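Part-time kitchen and prep help wanted, Gurdale soup supper
Posted February 22, 2020

Hi all! I run the weekly soup supper in Gurdale and I'm looking for 2 people to join me in the kitchen. These are paid spots, evenings only, and I'd love to have both filled soon so I can stop peeling carrots at midnight.

A bit about the supper, if you haven't been. We started out in my own kitchen with one big pot and a folding table, and last year we served 463 dinners in our best month, which was July of all things (who wants soup in July? Gurdale does, apparently). We cook two soups each time, one with meat and one without, plus bread and whatever fruit came in cheap. People pay what they like at the door.

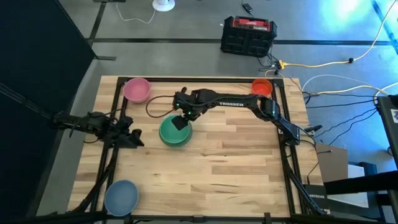 The work is mostly chopping, stirring, ladling and washing up, in that order, and then wiping everything down again. You don't need to have worked in a restaurant. I hadn't! You do need to be okay on your feet for a four-hour shift and okay with onions, because there are a lot of onions. If you can lift a full stockpot with another person on the other handle, even better, but tell me if you can't and we'll split the jobs differently.

I'd also like one of you to take over the bread order from Fedent. It's a phone call and a pickup, and the pickup is early, so a car helps. They close the order book the day before and they really mean it – I've missed it twice and we ate crackers.

Pay is the same for both spots and I'll go over it when we talk. You get dinner every shift and a quart to take home. Aprons are here. Please bring your own shoes with some grip, that tile by the sink is slick.

I've asked the people who helped last season what they'd want a new person to know, and I'm passing on a little of it. Everybody mentioned the dishes. Everybody also mentioned the half hour before the doors open, when the pots are full and there's time to sit down with a bowl of your own, and that's my favorite part too. 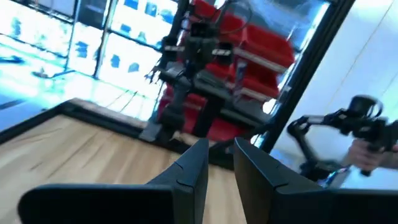

Tell them the recipes aren't strict, one of last season's helpers wrote back, but the salt is, so taste before you add any and then taste again. I'd second that. I once salted the lentil after somebody else already had and we had to stretch it with 23 potatoes.

To apply, drop a note at the counter at Tamura with your name, a phone number and which evenings you're free. No resume, please. A few lines about what you like to cook is plenty, or what you like to eat if you don't cook much yet. I'll call everyone back, even if it takes me a few days, and we'll set up a trial shift (paid, same as the others).

If you're under 18 I can take you on for serving but not for the stove or the knives, so say so in your note.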